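The Handover File

The instruction came down from Cemero in October: every task on the Flumus line was to be taught by hand, and every operator who taught one was to leave a written handover. I had 114 tasks to my name. The handover was one form, two pages, with a box marked Remarks.

I will put my remarks here, as the box is small.

Teaching an arm is slow work. You hold the leader handles, the arm across the room does what your wrists do, and a file called an episode is written to disk. Start, perform, return, stop. Each episode is reviewed once for dropped signal and once for what the procedure calls operator artifacts. An operator artifact is any motion that belongs to the person and is of no use to the task. Holtar, the review software, flags them in yellow. It does not remove them.

Mine was a hesitation. Before closing the fingers I stopped for almost 80 milliseconds, well above the joint lag and very regular. I had not known about it. Holtar flagged it in the first 14 episodes I recorded and in every episode after that.

I tried to train it out. I lowered the gain on the leader handles. I raised it again. I practiced closing on nothing at all, above the bare part of the counter, until the flag count on those runs dropped to zero. Then I went back to glass, and the hesitation came back with it.

The procedure requires stills from the task folder, unsorted, to be attached to the handover. I attached four.

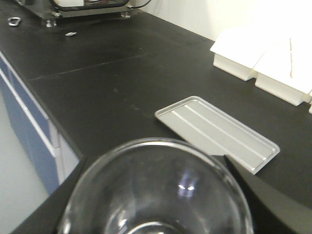
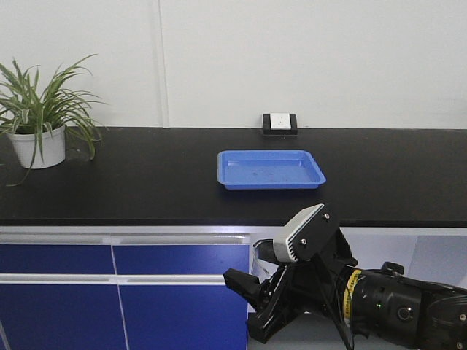
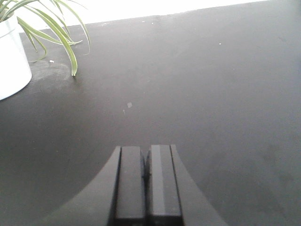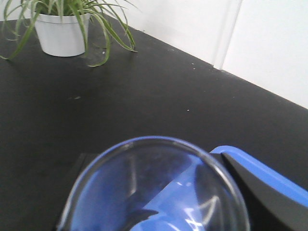 Stills from the handover folder, wrist and fixed cameras. The spider plant appears in all but the first.

The policy trained on my episodes was named Yan. The names were assigned from a list and had no meaning. Yan was built on 3,433 episodes, all mine, and was put on the arm at the end of the month. I was told to watch the first evaluation and record faults.

The acceptance test was a glass bowl, approach from above, fingers on opposite sides, lift, move, set down, release. Yan approached at the correct height. The fingers came level with the rim. Then it stopped, closed, and lifted. I measured the stop from the log. It was mine to the millisecond.

I entered it as a fault, severity low. The reply from Cemero asked whether it affected the success rate. I ran the test again with the pause cut from the trajectory. The fingers closed early, before the wrist had finished settling, and the bowl turned a few degrees in the grip. It did not fall. I ran it with the pause restored and the bowl stayed square. I ran both versions until the end of the shift and sent the table without a comment.

Cemero changed the entry from fault to feature and closed it. A later revision of the procedure lists a settling interval before grasp, with a value, and gives no source for the value.

I was moved to the review desk after that. The work is quieter. Episodes arrive from other sites, recorded by people I have not met, and I clear or confirm the yellow flags. One operator lifts slightly before every turn. One always makes the return trip in a shallow curve to the left, with nothing on that side to avoid. I am supposed to mark these for correction.

For the lift and the curve I have written the same thing in the box: hold until tested.

Yan is still running. I pass the room on the way to the elevator, and if the timing is right I see it come down over the glass and wait. I have checked my own hands since then, picking up a cup at home. The interval is still there. I have no instrument at home to measure it with, so the remark should be treated as an estimate.

Handover complete. Keys and badge for the room are in the top drawer.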